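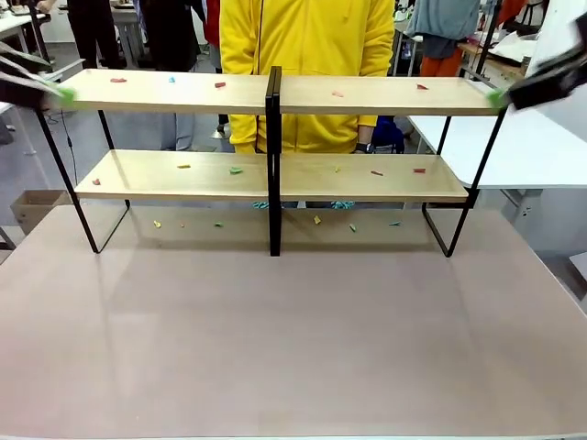 L'étagère à deux niveaux, cadre noir et planches claires, avec les petites pièces de couleur dessus et devant.

Galerie - atelier Pliststead, juin

Quelques lignes vite fait avant de partir, je compléterai les légendes ce week-end si j'ai le temps. Pour ceux qui n'étaient pas là : atelier modelage, thème libre, pâte Ovino en pains de 250 g. Chacun repart avec ses pièces, merci de venir les chercher avant la fin du mois, après on recycle.

Côté étagère
Du rouge à tous les étages, comme d'habitude. Sur la planche du haut à droite, un rose pâle tout seul au milieu, à coté d'un rouge. Le bleu clair est en haut à gauche. Le vert de la planche du bas, côté gauche, je le mettrais bien en vitrine.

Côté table
Les jaunes, les verts, un petit orange, et le bleu-vert posé à plat près du pied droit. C'est mon préféré, celui-là. Si quelqu'un a la recette du mélange - Fulgencio ? - je prends.

Infos en vrac
- séchage : 40 heures minimum, ne pas empiler svp
- cuisson au four, 30 minutes, porte fermée
- les numéros d'inscription vont jusqu'au 261, le vôtre est sur la feuille à l'entrée
- il reste des pains de pâte en blanc et en rouge, plus rien en vert

Pour les retraits, voir Fulgencio Rosales, salle Maillard, à partir de 14 h. Prenez une boite, les sachets ça écrase tout.

Prochaine galerie : les pièces émaillées de l'atelier Sitstead, dès que j'ai trié. Envoyez vos photos si vous en avez, même floues.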